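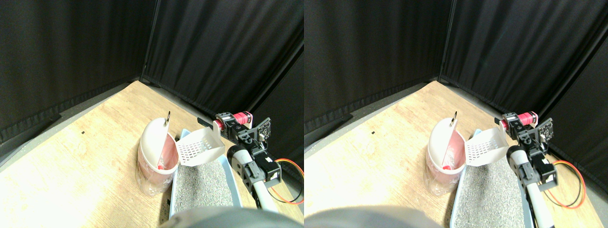

Ginette said on the phone that a laser does not get tired, so if the power was falling, it was something else that was getting tired, and would Ravinder please look at the water before he touched a mirror.

Ravinder Carrier did not want to look at the water. He had been with the Femell since four in the afternoon, and he wanted very much to touch a mirror. The output had been 90 watts at the start of the shift. Now the meter showed less each time he turned his head, never by a big step, just a little, like a bath emptying.

"The water is fine," he said.

"You read the gauge, or you feel that it is fine?"

He went to read the gauge. The chiller stood behind the cabinet and one had to go down on the knees to see it. It was fine. He came back and told her so, and he tried not to sound happy.

"Good," said Ginette Caron. "Then how many hours on the diodes?"

The counter said 1,193. She was silent for a moment. He could hear a kettle at her side, and then a spoon. She had built this model when the company was still called Arsenault and had one room above a bakery in Skademach. When Umis bought it they kept the lasers and changed the name on the door, and Ginette went home with her pension and her telephone number, which everybody still had.

"It is too young to die," she said. "Open the lid on the left side. Put your glasses on first."

"They are on."

"Put them on, Ravinder."

He took them from his forehead and put them on. Then he switched off the beam, waited, and opened the lid. Inside it smelled of warm dust. There were 3 screws on the crystal mount, and she asked him to try each of them with one finger, very softly, as if he was waking a child.

The second one turned.

"How much?" she asked.

"Nothing. The width of a hair."

"A hair is a lot in there. In June of my first year I lost a whole customer for less than that."

He tightened it, closed the lid and started the beam again. The number went up to 88 and stood there, then 89. He held the phone near to the meter, although it made no sound.

"Well?" said Ginette.

"Wait," he said. "It is still climbing."

She waited, and drank her tea.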